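Kurkach Linen Sheet Set, washed finish
From the Vuneto bedding range, cut and sewn at our Cukcombe workroom

Flat sheet, fitted sheet, two pillowcases
Colors: Chalk, Oat, Slate
Sizes: Twin, Full, Queen, King

Hi, I'm Hilkka Rautiainen, and I run the little shop behind this page. I've been sewing sheets long enough that my own bed has become the testing ground for everything we sell (my poor husband has slept on some truly awful prototypes). The Kurkach is the set that stayed on the bed. I kept meaning to swap it out for the next sample and I kept not doing it, so eventually I gave in and put it up for sale.

It's pure flax linen, midweight, washed before it gets to you so it doesn't have that stiff cardboard feel on the first night. If you've only ever slept on cotton percale, linen is going to feel a bit dry and a bit textured at first, and some people need a week or two with it. I loved it from night one, but my sister took most of a month and she'll tell you so if you ask her!

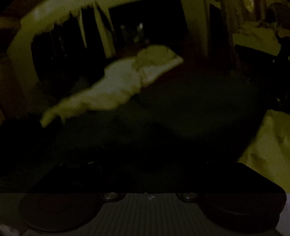 Now, wrinkles. I get more email about wrinkles than about everything else put together. Linen creases. It creases in the dryer, on the line, in the closet and while you're lying on it. If you like a hotel bed with sharp corners and a smooth top, please look at our Kaplan cotton set instead, which irons up beautifully and costs a good bit less. I'd much prefer to sell you the right thing than have you send this one back annoyed with me.

If you want your Kurkach a little smoother without ironing, take it out of the dryer while it's still damp, give it a hard shake (get somebody on the other end if you can) and put it straight on the bed. It finishes drying there in an hour or so with the covers pulled back. I do this on Saturday mornings with the window open, and by lunch it's fine.

What you get

One flat sheet with a wide hem at the top
One fitted sheet with elastic all the way around
Two pillowcases with an inside flap, no buttons
A drawstring bag made from the same cloth

The Twin size comes with one pillowcase. You can add extras in the drop-down menu, and they're cut from the same batch when we have it, so the color should match.

About the fit

The fitted sheet has deep pockets and it'll go over a mattress with a topper. On a thin mattress you'll have extra fabric to tuck under, and it stays put once it's tucked. Please measure your mattress from seam to seam before ordering, with the topper on! Mattress labels are pretty optimistic in my experience, and I've had people swear up and down they owned a Queen when they owned a Full.

There's a small woven tab at the foot end of the fitted sheet. It goes at the bottom right corner when you're standing at the foot of the bed looking toward the pillows. I added it after years of putting fitted sheets on sideways in the dark, taking them off and then putting them on sideways again the other way. It's the cheapest thing in the whole set and I think it's the part people thank me for most.

The flat sheet is cut generously. I'm a blanket thief, and I wanted enough overhang on both sides that two people can pull in different directions and still be covered. If you don't use a flat sheet at all (lots of our customers don't, they go straight to a duvet cover), there's a version without it on the Vuneto range page.
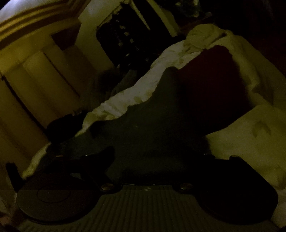 Where to keep the spare set matters more than you'd think. Linen likes air, so a shelf is better than a plastic tub, and I'd skip the vacuum bags completely, they press in folds that take several washes to come out. I keep mine in the drawstring bag, fitted sheet folded badly in the middle and everything else wrapped around it. Yes, I make sheets for a living and I still can't fold a fitted one. A bit of dried lavender is nice, cedar is nice too, but don't let raw cedar touch the Chalk color for months on end or you might get a yellowish mark.

Washing

Warm or cool, with a mild detergent. No bleach, please, not even on Chalk. Fabric softener coats the fibers and makes linen less absorbent, so leave it out. Give the set its own load for the first 4 washes, as there's some lint early on, especially with Slate. After that it can go in with your other bedding. Low heat in the dryer is fine, or hang it up if you've got the space.

Don't stuff the drum. A King set and a big towel load together will twist itself into a rope and you'll be out there untangling it with wet sleeves. Ask me how I know.

How long it lasts

I've got a set in Oat at home that's been washed every week, so that's 52 washes a year, and it's softer now than it was when I cut it. The first place you'll see wear is where your feet or your heels rub. If a thin spot shows up, send the sheet back to us and we'll patch it with matching cloth. The first repair is free and you only pay the postage to Cukcombe. Small pulls in the weave can be worked back in with a blunt needle, and I put a little card in the bag showing how.

Colors

Chalk is an off-white, softer than a paper white. Oat is a warm beige with flecks in it, and the flecks vary from roll to roll. Slate is a gray that leans blue in the morning and looks almost brown under a bedside lamp, which drives some people nuts and makes others very happy. If you're fussy about color (I am!), order the swatch card first. You get all three colors on it, and the cost comes off your order if you go ahead and buy a set.

Orders and delivery

We sew in small batches. If your size is in stock it ships within 6 working days. If it's showing as "next batch" we'll email you when it's cut. The workroom closes for part of July, so anything ordered then goes out once we're back at the machines.

Returns are fine if the set is unwashed and unslept on. I can't take it back after a night's sleep, sorry, so do try the swatch first if you're on the fence.

We've sent out 1,023 of these sets so far. I read every note that comes back, including the cross ones, and the deeper pockets and the wider hem both came out of those. If there's something you'd change, write to me through the contact form and tell me which size and color you have.

Page last updated 11 Feb 2019. Slate in Queen is back in stock, and Oat in Twin is on the cutting table next.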